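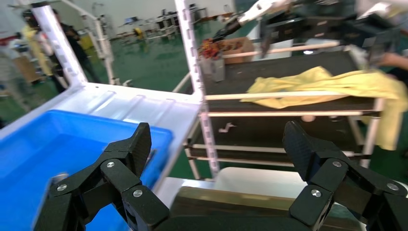

Two-bin reorder on lumpy demand: does the arithmetic hold?

Firkeck Forum > Stores and Stock Control > Small Stores

tarebalance
Posted Saturday, May 13, 2023

We moved our pressed and stamped parts to a two-bin system in November. The rule is the usual one: pick from the front bin, and when it is empty, put the card in the rack and start on the back bin. The back bin should cover the lead time with something in hand.

For the fasteners it has worked without any trouble. For the brackets it has not. Usage on the main bracket averages 220 a month and the lead time from Trolelberg is 4 weeks, so on paper the back bin holds a month's use plus a margin. In practice the demand comes in lumps. One job takes most of a month's average in a morning, then the part does not move until the next job. We have run out twice with the card already in the rack and the order already placed.

The purchase minimum is 800, so I am not short of stock over a year. I am short of it in particular weeks. I would like to know whether people simply increase the back bin until it stops happening, or whether two-bin is the wrong method for this sort of part.

low_shelf

Wrong method. Two-bin assumes many small withdrawals that are independent of each other. That is true of washers. Brackets are drawn per job, in job quantities, and the average tells you very little about the next four weeks. If you have a job list, plan from the job list.

kestrel_stores

Disagree with the above. Two-bin does not assume small withdrawals. It assumes the back bin covers the worst demand you are willing to cover during the lead time. People calculate the back bin from the average, it fails, and the method gets the blame.

Take your issue records. Move a window one lead time long across them and note the total in each position. Sort the totals. The back bin quantity is whichever total you are prepared to be beaten by. If that comes to two months of average use, so be it. You are buying 800 at a time in any case, so a larger back bin does not mean a larger order. It only means you place the order earlier.

tarebalance

That last point is fair and I had missed it. The order quantity is fixed by the minimum, so the only thing I control is when the card goes in. I have issue records in Prillent but only since the changeover. Before that it was a paper book and the dates are unreliable.

low_shelf

Then you have too few windows to sort. Overlapping windows look like a lot of data and are not, as they share most of their days. One large job will turn up in every window that touches it.

kestrel_stores

Correct, and it still beats an average drawn from the same records. Overlap does not bias the totals. It makes you more confident than you should be. Allow for that by choosing a value near the top of the list.

m_gauge

A side question before this goes further. Is the shortage a real shortage or a record shortage? With stamped parts we found the issue was almost entirely counting. Flat slotted parts nest in each other. Someone picks what they take to be one and carries off a pair, and the spare ends up on a bench. Weigh count has the same weakness if two variants share a tray, as the unit weights are close and the scale has no way of telling.

tarebalance

Both, probably. We have variants that differ only in the slots. They are meant to be in separate bins and they are not always. I had put it down as a housekeeping matter and not a stock control one.

m_gauge

It is the same matter. If two part numbers share a bin, the empty-bin signal stops working for both of them. The bin is not empty, so the card does not move, but what is left in it is the wrong variant. You then find out at the bench. I would look at that before changing any quantities.

low_shelf

Agree with m_gauge. This is also an argument for my side. A signal that depends on somebody seeing an empty bin is fragile for any part that looks like its neighbour.

kestrel_stores

A planned system depends on somebody booking the issue against the right number, which is fragile in the same way and harder to see. An empty bin can at least be seen by walking past it.

oldbin

We have Hagedorn racking with dividers you can slide along, and the whole argument about variants went away once each part number had a fixed width of shelf. Labels on the shelf edge and on the bin, both with the part number in large type, no description. Descriptions on labels are a mistake. People read the description, see "bracket, slotted", and stop reading.

low_shelf

Leaving the description off is going too far. New starters need something to go on. Put it in small type under the number.

oldbin

They will read the small type first. We tried it.

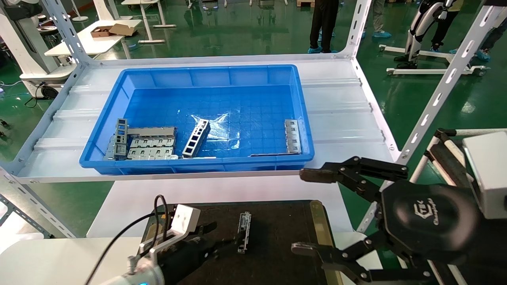

Page 3 of 4

tarebalance

Update after going through the bracket bins. Part numbers had been mixed in more of them than I would like. I have separated them and corrected the balances in Prillent. One variant which the system showed as nil was in stock all along under its neighbour's number. One of the two stockouts I described at the start was therefore a false one. The other was real.

kestrel_stores

Did you run the windows?

tarebalance

Yes, on the corrected figures. The largest lead-time total is well over the monthly average, and it comes from a single job followed closely by a repeat of the same job. Without that pair the next largest is only a little above the average. I am not sure whether to set the back bin for the pair or treat it as exceptional.

low_shelf

This is the question I was asking at the beginning. You know about that job before it arrives. It has an order number and a date. Holding permanent stock against a demand you are told of in advance is waste. Reserve for it when the order comes in and let the bins cover the rest.

kestrel_stores

How far in advance, though? If the customer gives 3 weeks and the supplier takes four, then knowing about it does not help. Notice shorter than the lead time has to be covered from stock, whatever the method is called.

tarebalance

It varies. The first of the pair came with good notice. The repeat came with hardly any.

kestrel_stores

Then the first can be planned and the repeat cannot. Set the back bin so that it covers a repeat on its own, with ordinary use on top. Do not set it for both.

low_shelf

I can accept that. It is a planned system with a buffer.

kestrel_stores

It is a two-bin system with a note on the card.

m_gauge

Whichever it is, write the rule on the card itself. Ours has the part number, the back bin quantity, the order quantity and a line reading "large job: see stores before picking". That line has done more for us than any of the sums. The picker knows the job is large. The stock record does not until it is booked.

tarebalance

What do you use as the threshold for large?

m_gauge

Anything that would take more than half of a full front bin in one pick. It is arbitrary. It needs to be something the picker can judge at the shelf without a calculator.

oldbin

One practical point. If the back bin gets bigger, check that it still fits behind the front one. Ours did not, so the reserve went on the top shelf, and then people forgot it existed and raised urgent orders with a full bin over their heads. If it has to live elsewhere, put a card in the empty back position saying where.

tarebalance

Noted. The larger quantity will need a deeper bin, or a second one beside it. I prefer beside. The shelf has the width now that the variants are sorted.

low_shelf

Beside is worse for rotation. People pick from whichever is nearer.

oldbin

Put a lid on the reserve. They go to the open one.

tarebalance

I will try the lid. Cards are being reprinted with m_gauge's line on them, part number in large type, and no description for now. I will post the issue figures when the next delivery from Trolelberg has been booked in.

Previous page | Next page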